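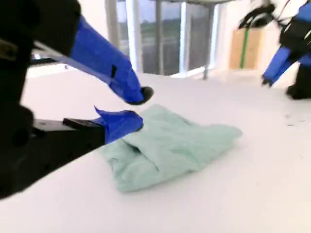 Ponard pool drops the folded towel, and the town has opinions

116 shares | 9 comments

PONARD. The public pool on Duan Street will no longer fold its towels. Starting Thursday, swimmers who rent one at the front desk will receive it as it left the dryer, handed across the counter in whatever shape it has chosen for itself.

The decision affects the pool's entire stock of 300 small green towels, bought in May to replace a set of white ones that had gone gray and, in places, see-through. The new ones were supposed to be the good news. They are soft, they are a pleasant minty color, and they will not stay folded. Staff report that a towel put away in thirds is usually back to being a heap by lunchtime, with one corner hanging out of the cubby like a tongue.

A crumpled green cloth on a white tabletop is now more or less the official look. Anyone who has turned out a load of laundry will recognize it: a few deep creases, a pocket on one side that could hide a sock, and no obvious place to start.

The pool did try. Over the winter the front desk switched from thirds to quarters, then to rolling, which worked nicely until the rolls were stacked. A spell of folding in half and hoping for the best is remembered as the happiest period. According to a notice taped beside the vending machine, folding was taking 4 hours of staff time on a busy day, and those hours will go to cleaning the showers. Regular visitors to the showers have described this as overdue.

Reaction has been mixed. The early lap swimmers, who arrive at six and have strong views on most things, sent the front desk a letter calling the change "the beginning of something." It did not say what. Parents from the toddler class were calmer, pointing out that a towel in their possession stays folded for as long as it takes to find the locker key.

A third group would like to fold the towels itself. The pool has agreed to put a table near the entrance where visitors can straighten out their own before going in, and has asked only that the table not be used for snacks. It was being used for snacks by Tuesday.

There is also the question of Stivberg, 20 minutes up the road, where the pool hands out towels folded so sharply that they can be stood on end. Relations between the two towns have been cool ever since Stivberg got the bigger slide. The Stivberg pool would not be drawn on the news from Ponard, except to say that its own towels were fine, thank you, and that it had room in the Saturday class.

Vevalov Linen, the shop that sold Ponard the towels, said it had received no other complaints about the color or the fabric. It suggested folding them while they are still warm. The pool replied that it had thought of that.

Rental stays at the same price, with the usual deposit. Towels should be returned to the bin by the exit, unfolded, although the front desk says it has given up checking. The pool will look at the arrangement again after the summer season, when the green towels will have been through enough washes to calm down or fall apart.

9 comments | Share this story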